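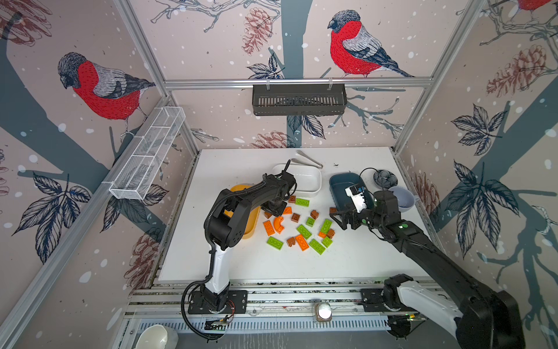 The two-arm table cell at Carmont, with bricks out for sorting.

Foltix table cell: common questions
Last updated March 4, 2018

How are the arms fixed down?
Each arm has a black mounting plate bolted to the slotted rail along the front edge of the table. Check the bolts before the first run of the day. If you have moved an arm along the rail, redo the home position for that arm before you run anything.

Do I have to take the baskets off the walls?
No. Leave them where they are. If one gets bumped out of place, put it back and jog both arms past it at low speed.

The cable sleeve on the left arm is rubbing. What should I do?
Stop the arm and switch off at the wall. Loosen the clip nearest the elbow, give the sleeve a bit more slack and do the clip up again. Bend the arm by hand through its full travel. If the sleeve is worn through, replace it. Tape doesn't last.

How often do the gripper fingers need changing?
Look at them every 200 cycles and change them when the faces are smooth. Our first set came off at 2,173 cycles and the second at 3,422. Both grippers take the same fingers.

The wrist camera picture has gone soft. Is it broken?
Usually it's dust. Wipe the lens with a dry cloth and keep your fingers off the bare circuit board. Viorica Stojanović recalibrates the camera if it has been knocked.

Can I change the wallpaper?
Please ask first. The bullfinch paper went up in January and the camera settings were redone to suit its colours.

Who do I call about a fault?
Ilir Nikolaidis in the Carmont workshop. Write down which arm it was and what it was doing when it stopped, and leave the power off until he has had a look.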